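Bit of a rushed one. The gripper pose tracker is finally behaving, mostly, so writing it down before I forget what I changed.
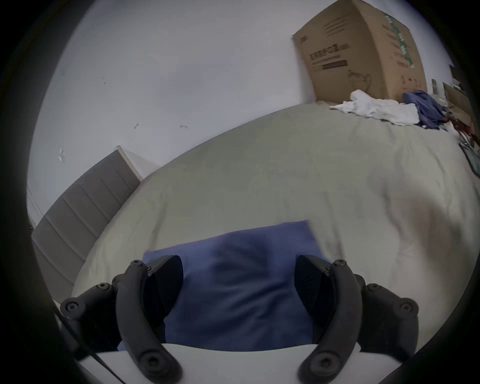 ## What was broken

Bedding. Plain wall, pale duvet, hardly any corners to latch onto, and the tracker in Pesska would just slide off sideways. A box with printing on it helps a lot - the blank bits of wall don't. Plus the fisheye bends everything near the rim and I'd been feeding it a pinhole model. Dumb. Took me most of September to notice.

## What I changed

- proper fisheye calibration, 50 views of the board
- mask for the jaws, so features don't stick to the fingertips and drag the pose along with them
- dropped the feature threshold, capped at 1000 per image
- reset only after 3 bad solves in a row, used to be one

The mask was the big one. The jaws sit in the same spot in the image the whole time, so the solver figured the camera was parked. Obvious once I plotted it.

## Still to do

Ran 107 clips through overnight. Blue cloth on the grey duvet segments fine, wrinkles are still a pain - Kirano keeps calling a deep fold an edge. Might try the colour channels separatly.

Also the Zuvgate exporter writes timestamps in the wrong units agian. I've got a patch, needs a test before I push it. Tea first.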